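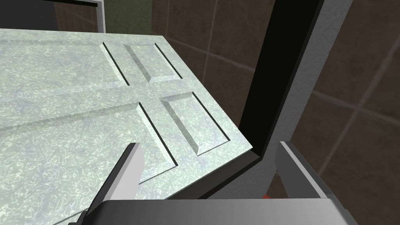
Final over of the Brorel Cup: why did he bowl the spinner?

Posted in: Club and District Cricket
Started 2018-09-22 by slipcordon_nb

slipcordon_nb wrote:
Hello everybody. I watched the final between Pusta and Dromus yesterday and I did not sleep well after. For those who were not at the ground: Dromus needed 22 from the last two overs, with six wickets in hand. Our captain gave the second last over to the left-arm spinner, who had bowled only one over before, and it cost 16 runs. After this the last over was a formality. Dromus won with two balls left.

My question is simple. Nilmini Barua still had one over remaining and she had been our best bowler all season. Why was she standing at deep midwicket? I respect the captain very much, but I would like to understand it.

majumder_end wrote:
I was at the Majumder Road end, behind the bowler's arm, and I think you are unfair. The boundary on the leg side was short and the wind was going in that direction. With pace on the ball, every mistake goes for six. The spinner was the correct idea. The execution was poor, I agree. Two full tosses in one over, you can not defend this with any field.

slipcordon_nb wrote:
But the wind was the same for both bowlers. Nilmini bowls slower balls also. In the semi-final she defended nine runs in the last over with almost only slower balls. 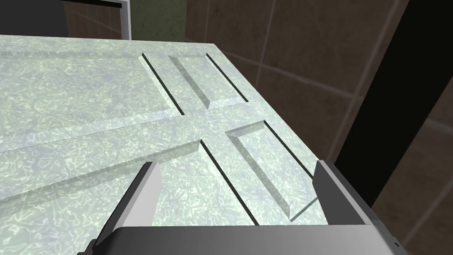
Green door, panel side

backfoot_punch wrote:
I support Dromus, so please read my opinion with care :) In our dugout we were happy when we saw the spinner. Nusrat Begum had been waiting for him. She sweeps very well and she had not found one ball to sweep in the previous three overs, everybody bowled short to her. Then came the spinner and the first ball was on her leg stump. If Barua bowls that over I believe we still win, but it goes to the last ball.

thirdman_tom wrote:
Everybody talks about over 19. I want to talk about the middle overs. Pusta were going well in the first half and then they made 31 runs between over 9 and over 15. Thirty-one! With wickets in hand! The total was 15 short on that pitch. You can change the bowler in the end as much as you like, the match was lost much earlier.

majumder_end wrote:
Agree with thirdman_tom. The batting was too careful. Number four played as if it was a two-day match.

slipcordon_nb wrote:
I do not agree with this part. The ball was stopping in the pitch at that time and two batters were out trying to drive. I think the careful batting was the reason we reached a total at all. Dromus also had a slow period, please look at the scorecard, overs 8 to 12.

thirdman_tom wrote:
I looked. Dromus made 34 in these five overs. It is slow but it is better than 31 in seven.

slipcordon_nb wrote:
OK, this is a fair point. I had remembered it worse for them.

coverdrive88 wrote:
Does somebody know the size of the crowd? My cousin says 1,000 people but he always makes the numbers bigger. I could not come because of work, and the stream stopped after the innings break and did not return. Very annoying, I heard the result from my brother-in-law by telephone.

backfoot_punch wrote:
On the loudspeaker they said 1,000 also. The line for tea was very long, so I can believe it.

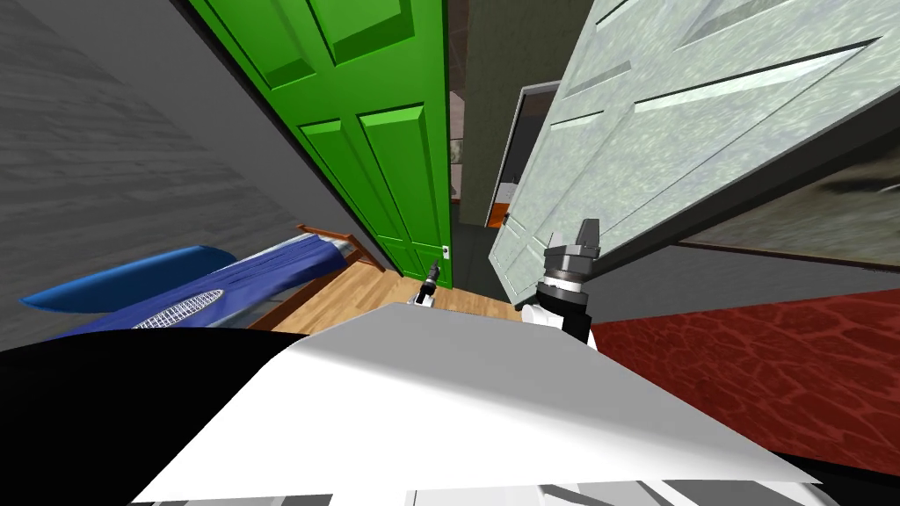 Bedroom with the red rug

longleg_pete wrote:
One thing is missing in this discussion. Barua was holding her side when she came back from the boundary in over 16. She tried a few practice balls to mid-on and then she shook her head to the captain. I was sitting close to that side. I do not know how serious it was, but perhaps she asked not to bowl.

majumder_end wrote:
I did not see this. If it is so, then the captain had no choice and we should leave him in peace.

slipcordon_nb wrote:
I did not see it either, and she ran quite fast for the catch in over 18. But I will wait for the club report before I say more. If she was injured, I take back my complaint about the captain. About the full tosses I take back nothing.

thirdman_tom wrote:
And the 31 runs remain 31 runs.

backfoot_punch wrote:
The same two teams play a friendly in October, on your ground this time. Bring a longer boundary please.

coverdrive88 wrote:
And a better stream.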